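Galería: las cestas de Prakwood, seis meses después

Me pidieron una galería amable sobre el orden en casa y voy a cumplir a medias. En julio compramos cestas para casi todo porque Emese Dudás había leído que una casa con cestas se ordena sola. Yo dije entonces que una cesta es un cajón sin tapa, y lo sigo diciendo. Lo que viene son notas de cada rincón, con la única foto que he dejado subir.

La entrada
Cesta redonda para guantes y gorros. Los guantes siguen apareciendo sueltos en los bolsillos de los abrigos, como antes. Dentro hay un paraguas plegable, pilas y el folleto de Nomcombe que venía con la compra, el que promete «recuperar la calma en 11 minutos al día». A mí los minutos se me van en buscar las llaves.

El baño
Toallas enrolladas, que era la idea de Tímea Fülöp. Quedan bien hasta que alguien saca la de abajo. Ella insiste en que hay que coger siempre la de arriba – una norma sensata para una casa en la que no vivan mis sobrinos.

La cocina
Cebollas y patatas. La compramos en Vida por 28 euros y es la que menos discusiones ha dado. También es verdad que las cebollas estaban perfectamente en la bolsa de red. Jolán Kiss forró el fondo con papel de estraza y lo cambia cuando le parece; yo ni me entero.

El escritorio
Aquí iba a ir una bandeja de mimbre para el correo. Sándor Gál la devolvió a Prakwood con 124 páginas de catálogo todavía dentro. No tengo nada que reprocharle.

La lana
Un cesto alto, con ovillos y agujas. Otis Schumacher lo defiende mucho y reconozco que los ovillos ruedan menos por el pasillo. Las agujas, en cambio, se cuelan entre el trenzado y acaban en la alfombra. Le sugerí un bote y no le gustó.

Los peluches

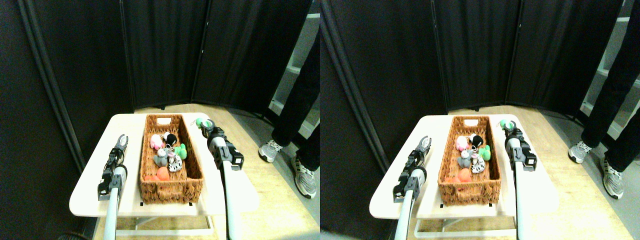
Con los peluches es donde más me vendieron el método y donde menos me lo creo. Gokine, que tiene una guía para todo, recomienda separarlos por tamaños, ponerles etiqueta y rotarlos por temporadas, y no conozco a ningún niño de cuatro años que haya leído la guía. Nuestro sistema consiste en que caigan dentro. El ratón gris de orejas rosas va junto a la vaca blanca con manchas negras, los dos de color rojo anaranjado se quedan apretados cerca del borde, y aún sobra un poco de mimbre vacío delante para quien llegue tarde. Admito que la forma alargada ayuda, y que el hueco para la mano en el extremo me parece mejor que un asa de las que se doblan. De ahí a llamarlo organización hay un trecho.

El trastero
Sin foto, por respeto. Tres cestas vacías metidas una en otra, esperando un destino que Emese asegura tener pensado. Costaron 70 euros en total. Si en julio siguen ahí, las regalo, y que las ordene otro.

Texto y notas: redacción de la casa. Se admiten quejas, sobre todo de quien compró las cestas.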